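4.3 Checking and replacing the finger pads

The pads on a Senik hand-held gripper are wearing parts. A pad that has gone smooth or started to lift will let cloth slip during a grasp, and the recording then has to be thrown away. Check the pads at the start of each session and after every 300 grasps. Replace both pads at 500 grasps even if they look sound.

You will need:
- one pair of replacement pads (Dinsa order code 1116)
- the small cross-head screwdriver from the tool pouch
- a plastic scraper
- lint-free wipes and the cleaning fluid supplied
- a folded towel or similar piece of cloth for the test grasp

CAUTION: Switch the gripper off and wait for the status light to go out before you touch the fingers. The fingers can close without warning while the unit is powered.

CAUTION: Do not use a metal blade on the finger tips. Scratches stop the new pad from sticking flat.

Removing the old pads

1. Open the fingers fully by hand and lay the gripper on its back.
2. Slide the scraper under one corner of the pad and work along the edge. Peel slowly.
3. Remove any adhesive left on the finger tip with a wipe and cleaning fluid.
4. Leave the finger tips to dry. Do not use a hairdryer or heat gun.
5. Check that the finger screws are tight. Turn until you feel resistance, then stop.

Note: If a screw keeps turning without tightening, the thread is stripped. Do not use glue. Return the finger to Akine for exchange.

Fitting the new pads

6. Take the backing film off the first pad, holding it by the edges.
7. Line the pad up with the finger tip and press from the centre outwards.
8. Repeat for the second finger. The textured faces must look towards each other when the fingers close.
9. Close the fingers on each other by hand and hold for one minute.
10. Leave the gripper unused for 83 minutes before the first grasp.

Test grasp

Do the test on the table where you will be recording. A patterned tablecloth can stay on, and household items at the back of the table do not need to be cleared, provided the gripper can reach the cloth without knocking them.

11. Fold the towel into a rectangle and put it in the middle of the table with a folded edge towards you.
12. Switch the gripper on and wait for the status light to turn steady.
13. Open the fingers wide and point them at the near edge of the towel.
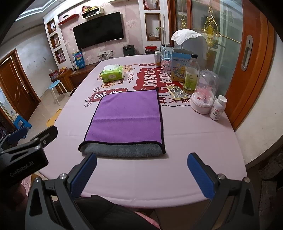 Figure 4-6. Fingers open in front of the folded towel, blue pads fitted.

14. Lower the tips until they are either side of the folded edge, then close.
15. Lift the towel clear of the table and hold it for ten seconds.
16. Put it down and open the fingers. Look at both pads for lifted corners.

If the towel slips, wipe the pads and repeat steps 13 to 16. If it slips again, check the grip force setting in the Stendinis app (section 5.2) before changing the pads a second time.

Reset the grasp counter in the app once the test has passed. The counter does not reset by itself when pads are changed.

Note: Used pads go in general waste. Keep unopened pads in their bag, out of direct sunlight.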